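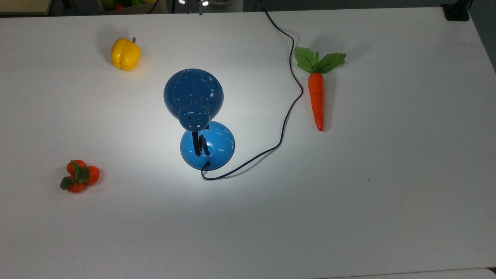
## Ondach 3.2 stops robots from treating shadows as objects

Reker has released version 3.2 of Ondach, its perception package for tabletop robot arms. The main change is in how the software handles scenes lit from within, such as a desk lamp switched on in the middle of the work surface. Earlier versions often marked the edge of a bright pool of light as the edge of an object, and sometimes planned a grasp on a shadow.

The new version estimates where the light is coming from before it splits the view into objects. Anything that fits the expected shadow of a known object is set aside and left out of the planner's map. Highlights on shiny plastic get similar treatment, so a glossy lampshade should come through as one part instead of several.

Power cables now have their own class as well. Ondach 3.1 either ignored a thin black cable or joined it to the nearest object, so a lamp and a toy carrot lying beside its cord could end up as one item. In 3.2 the cable is traced as a line from the base to the point where it leaves the table, and the planner keeps the arm clear of it. Users can set the clearance themselves. The default is 40 millimeters.

Reker tested the release at its lab in Gurkstead on 3000 tabletop views, using toy vegetables and fruit, small appliances and a plain white table. The company says the software separated the lamp from its cable correctly in 97 percent of the views where both were present. Clusters of joined fruit are still a weak point - the software may report one object or several, depending on how the leaves fall - and the release notes list this as a known issue.

The update also closes 173 bug reports, many of them about the calibration tool. Calibration can now be paused and picked up again, and the tool warns the user if the lighting has changed in the meantime.

Ondach 3.2 works with the Tsikata motion planner without changes to existing setups. Teams using other planners will need to update their message definitions, since cables are sent as a separate list. Saved scenes from 3.1 can be opened in the new version but have to be processed again before cables show up.

The download is open to current license holders now. A version for head-mounted cameras with a wider view is planned for September.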